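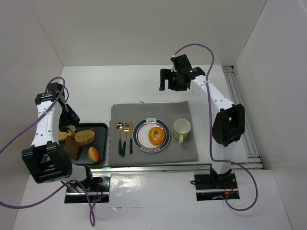 Posted by nerea_palacios, 2025-01-17
Forum: Home and Table > Breakfast

Toast before the eggs, or eggs before the toast?

Hello to all. I am Nerea Palacios, I moved to Hedton in October and I rent two rooms to guests with breakfast included. English is my third language, so please excuse my mistakes.

My problem is the order of work. In my mother's house the bread was toasted last, and it came to the table so hot that the butter disappeared. With guests I cannot do this. They come down at different times, and when I stand at the toaster the eggs become hard. So now I toast first and keep the slices in the oven at low heat, under a cloth. One guest told me, in a very polite way, that the bread was "like a roof tile". I have thought about this sentence for 3 days.

How do you do it? I bake the bread myself, a plain white loaf with 500 grams of flour.

---

oldspoon
Re: Toast before the eggs

Eggs first, always. Take them off the heat while they still look a little too soft, put a lid on, and make your toast. They finish by themselves. Bread in the oven under a cloth is the worst of both, it dries outside and steams inside.

---

marten_k
Re: Toast before the eggs

I disagree with oldspoon. That works for scrambled. Try it with fried eggs and a lid and you get a white skin over the yolk, and half of the guests will send it back.

I cooked breakfast for 8 years in a small hotel in Vorniddale, 22 rooms. We used a rack. Toast standing up, never lying flat and never covered. It goes cold, yes, but it stays crisp, and people forgive cold toast much sooner than soft toast.

---

oldspoon
Re: Toast before the eggs

People in Vorniddale maybe. I would not forgive it. Cold toast is a cracker.

---

nerea_palacios
Re: Toast before the eggs

Thank you both. Marten, do you put the rack on the table or do you keep it in the kitchen? And how thick did you cut? Mine are as thick as my finger, more or less.

---

marten_k
Re: Toast before the eggs

On the table, away from the window. A finger is fine for fresh bread. If the loaf is from the day before, go thinner. Ours came from Birnov, the bakery next to the station, and they cut it for us too thick every single time.

---

lindenrow
Re: Toast before the eggs

Why not give the guests a toaster? We stayed at the Sotomayor guest house last year and there was one on the side table with a basket of bread and a small knife. Everybody made their own, nobody complained, and my husband ate more than was decent.

---

oldspoon
Re: Toast before the eggs

Crumbs everywhere, and a line when it is busy. Also someone will put a croissant in it.

---

lindenrow
Re: Toast before the eggs

She has two rooms. How long can the line be?

---

nerea_palacios
Re: Toast before the eggs

I tried the rack this morning, with a thinner slice. The roof tile guest took a second piece, but he also put a lot of jam, so I am not sure what it proves. I like the idea of lindenrow too, but the only socket in the dining room is behind the cupboard and I must first ask the owner of the house.

One more question. Do you put the butter out cold, or do you leave it outside the fridge overnight?

---

marten_k
Re: Toast before the eggs

Overnight, in a dish with a cover. With cold toast you need soft butter or the slice breaks.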